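# Fold size and the small square cloth

The usual advice on folding household cloths starts from the shelf. Measure the depth, divide the cloth until it fits, and stack. I think this is the wrong starting point for small square pieces such as napkins, dusters and lens cloths. The fold should be set by the cloth's own thickness and by how it will be picked up again. Shelf depth comes a poor third.

Each fold in half doubles the layers and halves the area. A thin cotton napkin folded twice has four layers and lies flat under its own weight. Folded three times it has eight, and the outer layer has to travel further round the crease than the inner one. The difference shows as a ridge along one side. In a stack of napkins with all the ridges facing the same way, the stack leans. Gemma Pagano, who ran the linen room at Hundton when I worked there, had us turn every second napkin through half a turn. It cures the lean. It also doubles the handling, and two folds would have made it unnecessary.

Her objection was that two folds leave a packet too wide for the Widmer trays we had. That was true, and I would have changed the trays. A laundry that folds 200 napkins in a morning makes 200 extra creases by adding one fold to each, and every crease has to be pressed out again if the cloth is going on a table.

The surface matters more than most instructions allow. A bare, hard, level top lets the edge of a thin cloth slide into line with a light push. A padded ironing table grips it, and the lower layer stays behind while the upper one moves. Padding is right for pressing and wrong for folding, and the two jobs should not share a table merely to save floor space.

A ruled or tiled top has a further advantage. The lines give a reference for squareness that does not depend on the cloth, and few cloths are truly square after washing. Cotton shrinks more along the warp than across it. If the first fold is made edge to edge, the error is carried into the second fold and appears at the corner. If the cloth is laid against a line and the corners are brought together first, the error is spread along the open edge, where it does less harm.

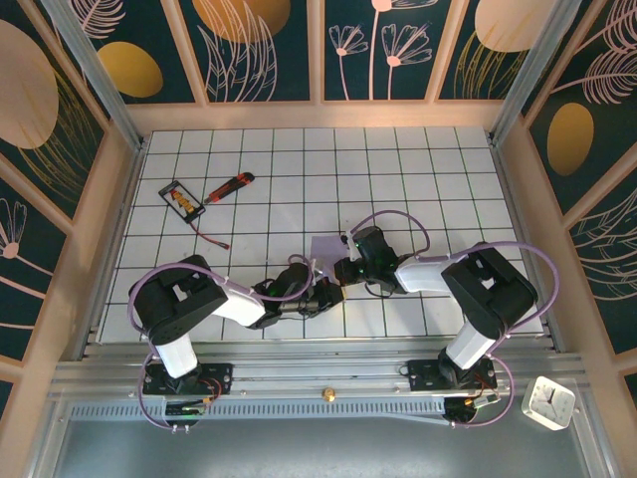
Corners first, then, and edges afterwards. Seraina Lanz at Trerkach teaches the reverse, on the grounds that beginners find an edge easier to hold than a corner. I accept that they do. The remedy is to pinch the corner a finger's width in from the tip, so that the hem does not roll, and to lift only as high as the fold requires. A thin cloth raised too far swings, and has to be laid down and straightened before work can go on.

Two points remain open. I have no good rule for cloths with a thick hem on all four sides, where even two folds will rock. Costel Mocanu offsets the second fold by the width of the hem, and the packet does sit flatter, but it looks careless on an open shelf. The other is starch. A starched napkin will hold a third fold well enough, and where a house still starches its linen I would leave its trays alone.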